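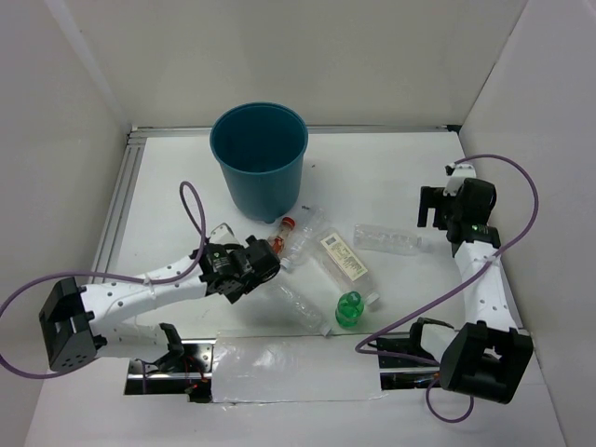

Changes to recycling collection from February

January 19, 2019

Dear residents of Jorkham and Uncombe,

From February the recycling in our two villages will be collected every second week, and no more every week. The general rubbish stays as it is. We received many questions after the last newsletter, so I try to answer them in one place.

The collection day does not change for Jorkham. In Uncombe the lorry will come one day later than before, and it will start from the lower end of the village, by the bridge. Please put your things out before 8 in the morning. In the past the upper road could wait until lunch, but now this road may be the first on some days.

Plastic bottles, tins, paper and cardboard can go together. Glass must be separate, as before. Please rinse the bottles quickly and leave the caps on. The company, Wukier, told us that small loose caps fall through their sorting machine and are lost. Yoghurt pots are accepted now, which they were not last year. Black food trays are still not accepted, and also not plastic bags, even if there is a recycling sign printed on them.

Several households asked what to do when two weeks of bottles do not fit. You can ask for a second box at the parish office and it costs nothing. We ordered 165 of them and 19 are already reserved. If you prefer to use your own container this is allowed, but it must be light enough for one person to lift, and please write your house number on it with a thick pen. Last winter we had many boxes blown to the wrong gardens.

For those who live in the flats on Kiani Lane, the shared bins remain behind the garages. The lock on the gate was changed in December. If you did not get the new key, ask at the office and bring the old one with you.

There was also a question about Christmas trees. The collection of trees is finished, but you can still take them to the field next to the Uncombe hall until the end of this month. Please remove the lights and all decorations. The pots should go home with you again.

The new calendar will be put through your door before the change starts. It is printed on both sides, with Jorkham on the front and Uncombe on the back, so look carefully which side you hang on the wall. Large print copies are available if you ask.

The parish office is open in the mornings, and you can also leave a note in the letter box by the side door.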